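Section 4: Fitting, levelling and living with the top

Applies to all Monti tables supplied by Gurnasholm with the Simura top.

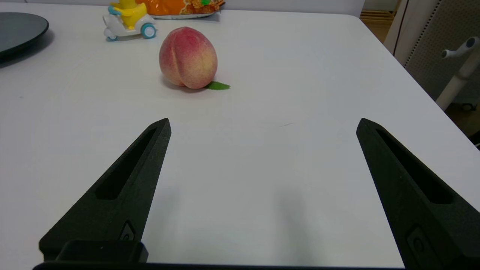
Fig. 4.1 Simura top in white, matt finish.

By this point you should have a Monti frame standing on its own four feet. If it is standing on three, carry on; levelling comes later in this section. If it is standing on none, go back to Section 3.

4.1 Before you start

You will need the bag marked C, the short hex key, a pencil, a spirit level and a second person. The second person doesn't have to be skilled but should be able to hold one end of something heavy without wandering off to answer the phone.

Bag C contains the fixing screws, the plastic spacers and one spare of each. The spares are meant to be left over. If you have more than that left over at the end, read 4.3 again slowly.

CAUTION: Do not use the long screws from bag B to fix the top. They fit the holes beautifully and come out the other side.

4.2 Turning the top over

1. Lay a blanket on the floor. A clean one, please. Grit under a matt surface will write its name there for good.

2. Take the top out of its carton by folding the cardboard down on all sides. Don't slide it out over the edge.

3. Peel off the protective film. It comes away best from a corner, in one slow pull. Tearing it off in strips is quicker for the first minute.

4. Lower the top face down on to the blanket, one long side first. Both people should agree beforehand which side is first.

5. Find the pencil mark on the underside. It shows the end that goes above the drawer rail. Some tops left our Cledden workshop with the mark rubbed off in packing; if yours is one of them, use the end with the two closer holes.

NOTE: Leave the top in the room overnight if it has come from a cold van or garage. Screw it down straight away in November and you may find it has its own ideas about being flat by Christmas.

4.3 Fixing the frame to the top

1. Set a spacer over each hole in the underside, ridged face towards you.

2. Turn the frame upside down and lower it on to the spacers. They will move. Nudge them back with the pencil.

3. Start every screw by hand, two or three turns each, before tightening any of them.

4. Tighten in a diagonal order, as you would a car wheel: one corner, then the corner opposite. Stop when the spacer no longer turns under your thumb.

5. Check the gap between the rail and the top along both long sides. It should be even. If one end is wider, slacken the screws there by half a turn and press the rail down while you tighten again.

CAUTION: Do not use a power driver for the last few turns. We sell replacement tops and are happy to take the order, but it's a long way to post one.

6. Lift the table and turn it upright between you. Hold it by the frame. Never roll it over on to two feet, however tempting this looks with the sofa already pushed back.

4.4 Levelling

Each foot has a threaded disc at the bottom. Clockwise (looking down at the floor) lengthens the leg.

1. Put the table where it will live. Levelling it in the hall and then moving it to the kitchen is good exercise and nothing else.

2. Wind all four discs fully in.

3. Press down on each corner in turn. If nothing rocks, you have an unusual house and may skip to step 6.

4. Lower the disc on the rocking corner until the movement stops.

5. Lay the spirit level along the top, then across it. Adjust the feet in pairs, a quarter turn at a time.

6. Nip up the lock nuts with the flat spanner from bag A. Yes, the one you used to open the paint.

NOTE: The discs have 40 mm of travel. If your floor needs more than that, the table isn't the thing that wants looking at.

On thick carpet the feet sink for a week or two. Check the level again after that, and check it again if you move the table, change the carpet or acquire a piano next door to it.

4.5 What the top can carry

The maximum spread load is 60 kg. This means books, plates, a sewing machine, a printer and the usual drift of post. It doesn't mean a person changing a light bulb, even a light person who will only be a second.

Keep heavy items away from the last 200 mm at either end, where the top overhangs the frame. Clamp-on lamps and vices are allowed if there is a scrap of card between the clamp and the surface.

CAUTION: Do not sit on the overhang. Everyone does. Section 9 covers what is excluded from the guarantee.

4.6 Everyday cleaning

1. Lift the crumbs off with a dry cloth or soft brush.

2. Wipe with a damp cloth and a drop of washing-up liquid.

3. Wipe again with plain water.

4. Dry it. Air drying leaves smears on a matt finish, and you will see them every morning when the sun comes in low.

Don't use cream cleaners, scouring pads, wax polish or anything that promises shine. The top was made matt on purpose. Polishing produces a single glossy patch, usually where the keenest polisher sits.

Tea and coffee: wipe up when noticed.
Turmeric: wipe up before it is noticed. An old stain fades a little in daylight but seldom goes.
Ballpoint: a little white spirit on cotton wool, then steps 2 to 4 above.
Felt tip: as ballpoint, with lower hopes.
Candle wax: let it harden, then lift it with the edge of a plastic card. No knives.

4.7 Heat

Use a mat under anything straight from the hob or oven. Cups and dinner plates need nothing. A laptop is fine. An iron is not, and a folded towel does not make it so.

4.8 Checks

Go over the fixing screws after the first month, then once a year. A creak when you lean on one side nearly always means a slack screw at the opposite corner. If you have tightened everything and the creak remains, try the chair.

Spare spacers, discs and screws are listed in Section 8. Ask for pack 40 and say whether your frame has a drawer.

Continue to Section 5 to fit the drawer. If you did not order a drawer, go to Section 6.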